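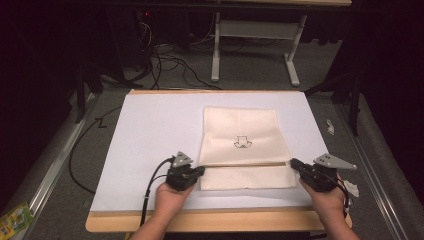
Diapositive 1. Pliage du tissu crème, une pince dans chaque main.

Bonjour à tous. Je m'appelle Aiman Sutanto, je travaille chez Gralbridge sur les préhenseurs. Le français n'est pas ma langue maternelle, donc je vais parler lentement. (Attendre que la salle soit assise.)

La question de mon exposé est simple : quelle pince choisir pour les textiles souples ? Nous avons comparé deux modèles, la Hapeta et la Walon, avec les mêmes opérateurs et les mêmes objets. Nnamdi Uzor et Temitope Jibrin ont fait les essais, Amarachi Wike a écrit le logiciel d'enregistrement.

Le pli paraît facile. Les deux mains doivent cependant saisir le bord au même moment, sinon le tissu tourne. Nous avons fait 184 essais de pliage. Avec la Hapeta, 40 ont été refusés à la relecture — presque toujours pour un coin échappé. Je donnerai les chiffres de la Walon à la fin, merci de me les rappeler si j'oublie.

(Boire un peu d'eau. Passer à la diapositive 2.)

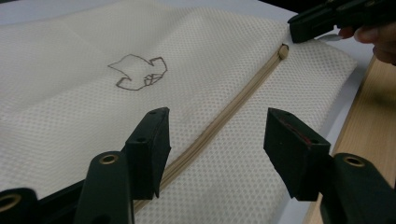
Pour la fermeture éclair, la difficulté change complètement : il faut tenir l'étoffe sans la pincer dans les dents. Nous avons essayé d'abord avec une seule pince, et le sac suivait le curseur. Maintenant nous travaillons à deux. Regardez les deux doigts noirs au premier plan, ouverts de chaque côté de la fermeture, pendant que l'autre pince est en haut, près du curseur. L'écart entre les doigts est le paramètre que nous réglons avant chaque série. Dwynwen Lloyd m'a demandé pourquoi nous ne le laissons pas libre. C'est une bonne question, j'y reviens dans la partie sur le contrôleur.

Un mot sur la caméra de la pince. Elle voit très bien le contact, mais mal le reste de la table. Pour le pliage, la vue de tête nous a été plus utile. Je ne veux pas dire que l'une remplace l'autre — nous gardons les deux flux.

(Si on demande le prix : renvoyer vers Trekutex. Si on demande les données : disponibles en septembre.)

Diapositive 3, le tableau de la Walon.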